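Do tied curtains really make a room feel bigger?

Filed under: home, mild complaints

I have read the same piece of advice in four different places this fall, so I suppose I was bound to try it. Tie your curtains. Skip the hooks, skip the tassels, skip the brass holdbacks, just gather each panel and cinch it with a strip of the same cloth, and your room will look taller and lighter and you will become a calmer person. I had my doubts about all of it, the last part especially.

Our curtains are cream, a loose sort of weave, and they came with matching strips that had been sitting in a drawer since we moved in. Sugawara is the name on the packet. I paid 172 for the set, which I still think is a lot for cloth you can nearly see through.

The method goes like this. Stand in front of the panel, collect the whole width in both hands, give it a twist so it stays narrow, then tie. Every guide I found says to do it at two thirds of the height, and every guide shows a window with nothing in front of it and no sill to speak of. We have a metal grille and a sill that the middle panel sits right on top of, so two thirds looked silly. I went by eye.

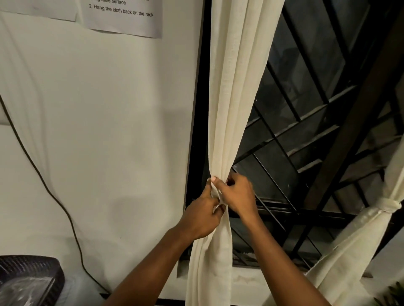 And I will say the twist matters more than I expected. If you only bunch the fabric and tie it, the knot slides down within the hour and you get a sad sort of sack. With a twist it holds, at least it has held since Sunday. The cloth wrinkles badly at the knot, though, and loose weaves don't forgive. I fully expect to be ironing these before my mother-in-law visits in November, and no article mentioned the iron at all.

Then there's the question of evenness. One panel tied is easy. Two is fine. The one in the middle is where I lost patience, because it has to agree with its neighbors and it never does. I tied it too low, then too high, then let go of it and went to make tea.

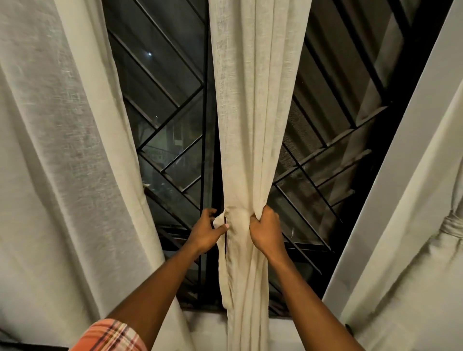
Middle panel, gathered up before tying. The tied one is over on the right.

So does the room look bigger? No. It looks like the same room with knots in the curtains. It does look tidier, I'll give them that, and in the morning there's more light on the floor than there was. Whether that is worth the fuss twice a day I can't say yet. A friend swears by the Flonix magnetic clips and paid 400 for enough to do her whole apartment, and I can't see myself doing that for any window.

Once the curtains were up off the sill I noticed everything else, of course. The floor by the wall, mostly. We have a tall white appliance standing there with its cable wandering off along the tiles in loops, and I had stopped seeing it. Also a couple of glasses that should have been in the sink. I am suspicious of any tidying tip that starts with one small job, since it is never one small job.
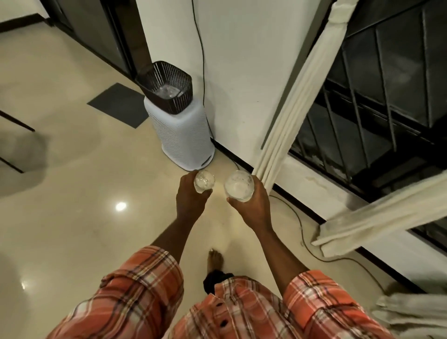 Sima wrote in under my last post to say that tying curtains is a waste of an evening and the only thing that ever changed her living room was taking them down in spring and leaving them down until the cold came back. She says she didn't miss them once. I believe her, but she lives on the sixth floor and we have a street outside.

I'm giving the knots until the end of the month. The cable I'll deal with when I find something to tie it with, and I do have one strip left over.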